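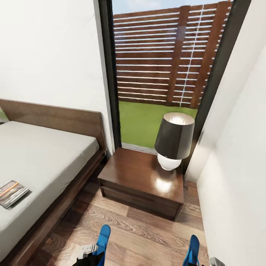

*Sze-wing Tsai*

**Bedside reading** is the old and much-loved habit of reading in bed, usually in the last hour before sleep. It grew as candles and then lamps got cheaper, and it was long scolded as a fire risk - with good reason, in the days of open flames and bed curtains!

Bedside books tend to be the sort you can put down after two pages without losing your place.

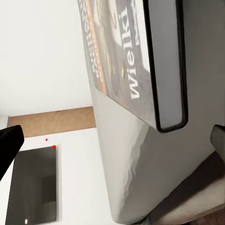

Bedside books turn up in every language, and plenty of readers keep one in a tongue they are still learning. A cover with one big word on it, like the Polish "wielki" (great, or large), makes a gentle first lesson before the light goes out.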